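Inicio Foros Preguntas Sin responder Etiquetas Entrar

Álbumes para contar que no se queden en el 10, ¿alguno que llegue a números grandes?

Hola, busco cuento de números para mi hija, acaba de cumplir seis. Todo lo que encuentro en la biblioteca va del 1 al 10 y se acaba. Patitos, ovejas, más patitos. Ella ya cuenta hasta 20 con los ojos cerrados y me pide "uno con números gordos", de centenas. Me han hablado de la colección Jolness pero no sé si es cuento o cuaderno de fichas disfrazado. Lo quiero para leer en la cama, no para hacer deberes. En tapa dura mejor, y que no sea en rima si puede ser, las rimas traducidas me matan.
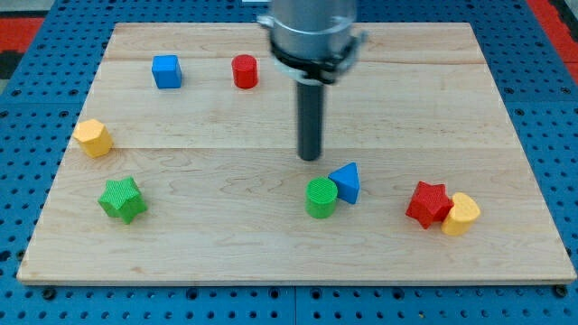 pinzonera
Jolness es cuento, tranquila. Fichas no trae ninguna, solo dos páginas al final con preguntas para hablar y te las saltas si quieres. Nosotros tenemos tres. El que buscas es el del faro, que la farera sube escalones y cada tanto se para en un descansillo con un número. Llega al 432, que es donde está la lámpara. Mi hijo se lo sabe de memoria y eso que leer todavía lee poco.

Lo bueno es que no enumera todo, salta. De 10 en 10 un trozo, luego de 100 en 100, luego va despacio otra vez al final. Sin explicarlo. El crío lo pilla solo o no lo pilla y da igual, la historia se sigue.

Pegas: la letra es pequeña para seis años si quieres que lea ella. Y el del mercado, de la misma colección, flojo flojo. Muchos puestos, pasa poca cosa. Yo ese me lo ahorraba.

De rima nada, prosa normal. Traducción bien, algún "vosotros" que se convierte en "ustedes" a mitad de página, se ve que nadie lo repasó mucho. Leyendo en alto lo arreglas sobre la marcha.

tizayborrador
No lo conozco el del faro pero en clase uso los de Drovon, primero de primaria. Son mas de comparar que de contar. Quién tiene más, quién menos, cuánto falta. Para una niña que ya cuenta hasta 20 yo iría por ahí antes que por números enormes, que muchas veces dicen "setecientos" como quien dice "muchísimo" y no hay nada detrás.

El que mejor funciona es el de la panadera que tiene que repartir 700 panecillos entre los barrios y no le salen las cuentas. Se ríen mucho con el alcalde. Luego piden repartir cosas ellos, lápices, gomas, lo que haya. Eso ya es división aunque no la llames así. No la llames así, por favor, que luego llegan a tercero con miedo.

Aviso: tapa blanda. Y grapados, a la tercera lectura se sueltan las hojas del medio. Los míos llevan celo por todas partes. Creo que sacaron un tomo en cartoné con cuatro historias juntas pero no lo he visto en persona, pregunta en librería.

Una cosa de leerlos en la cama. Si la niña es de las que interrumpen, déjala. Que cuente ella los panecillos del dibujo, que se equivoque, que vuelva a empezar. Tardas el doble, eso sí. Yo no corregiría nada a esas horas. Si dice que hay nueve y hay ocho, pues nueve, ya se dará cuenta otro día.

Y mira la edad de la contraportada con pinzas. En estos pone "a partir de 4" y a los cuatro no pillan ni la mitad, el chiste del reparto se les escapa entero. A los seis perfecto.

luna_de_trapo
Rollolix!! Es un desplegable, se va abriendo y abriendo y cada vez hay más bichos. A los míos les encanta, llega hasta el 100 creo, o más, ahora no lo tengo a mano. Historia poca, la verdad. Se rompe por los pliegues si hay hermano pequeño.

No compreis el de Sastry, el de las estrellas. Precioso de dibujos pero el texto es un tostón, parece escrito para que lo compren los padres. Frases larguísimas. Mi mayor se durmió, bueno, igual eso te sirve jaja.

Respuesta de quien preguntó
Gracias!! He pedido el del faro en la biblioteca, lo traen de otra sede, a ver si llega antes de febrero. El de la panadera lo busco en cartoné, si no lo hay pues grapado y celo. ¿Alguien sabe si el del faro tiene los números escritos en letra tambien o solo en cifra? Es que le ha dado por querer leerlos ella.

pinzonera
Las dos cosas. En cifra en el descansillo, pintada en la pared, y en letra en el texto. Menos el último, que solo va en cifra y lo tiene que decir el que lee.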